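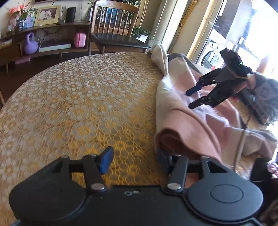
Según un antiguo maestro sidrero de Manzano, la sidra se decide en la prensa y la bodega solo la acompaña. Muchos productores discutirían esa idea, pero sirve para entrar en materia.

Capítulo 3
De la manzana al mosto

En este capítulo se estudian las operaciones previas a la fermentación: recepción, lavado, molienda y prensado. Se toma como caso la sidrería Stunico, que en la campaña de octubre obtuvo 764 litros de mosto en 2 prensadas. La fruta se muele con piel y semillas, y la pulpa reposa unas horas antes de pasar a la prensa - lo que se conoce como maceración.

El apartado final compara el prensado lento con el continuo y explica cómo medir la densidad del mosto en una probeta de 100 mililitros.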